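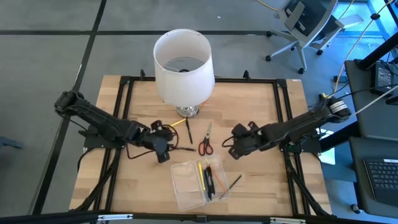
4. Setting up your Umora table lamp

Before you start, give yourself a bit of elbow room and gather up any pens, pencils and small tools (they do love to roll off just when you need them!).

1. Stand the base on a flat, level tabletop, toward the back, so you still have plenty of space to write.

2. Lower the shade gently over the fitting with both hands, open end up, and turn it until it sits straight.

3. Run the cord behind the table, plug it in and switch on.

Note: The silver base shows every fingerprint, bless it. A soft, dry cloth will bring the shine right back.

Caution: Unplug the lamp and let the bulb cool for 28 minutes before changing it. Never lay paper or cloth over the top of the shade.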